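Eka (robot learning method)

Last edited in September by Mathias Bachmann
Shares 20 | Comments 4

Eka is a method for training robot arms to work the controls of household appliances. It was developed at the Eltberg laboratory and is used mainly in simulation. The method deals with knobs, buttons and door handles, which are small compared with the rest of the scene and are often partly hidden by the robot's own gripper.

Background

Earlier work at Eltberg used a single policy that took in the whole camera view and gave out arm movements. It did well at picking up cups and packets but poorly at turning dials. The group put this down to scale: a dial takes up few pixels, and a small error in the approach leaves the fingers closing beside it. Training on more examples of the same kitchen helped only a little, and the gains were lost when the furniture was changed. 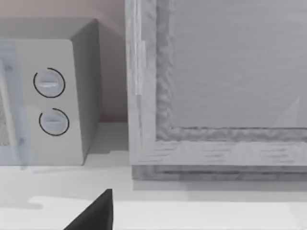
Method

Eka splits the task into two stages. In the first, the policy predicts a contact point on the appliance and the direction from which the gripper should approach it. In the second, a separate controller carries out the last part of the movement using a small crop of the image centred on that point. The two stages are trained apart and joined afterwards without further tuning.

Training data comes from Premimen, a set of 400 simulated kitchens built for the project. Surface colours, wall finishes, lighting and the objects standing near the appliance are varied between kitchens. Each task is shown by a person steering the simulated arm by remote control.

Results

The method was tested on 486 trials in kitchens left out of training. Eka completed more of the dial tasks than the single policy, and the gap was widest where other objects stood close to the appliance. On door handles the two were nearly level. Most of the remaining failures came from the first stage choosing the wrong one of two similar controls.

Navarro, a later version, adds a short written instruction naming the control to be used. It shares the second stage with Eka unchanged.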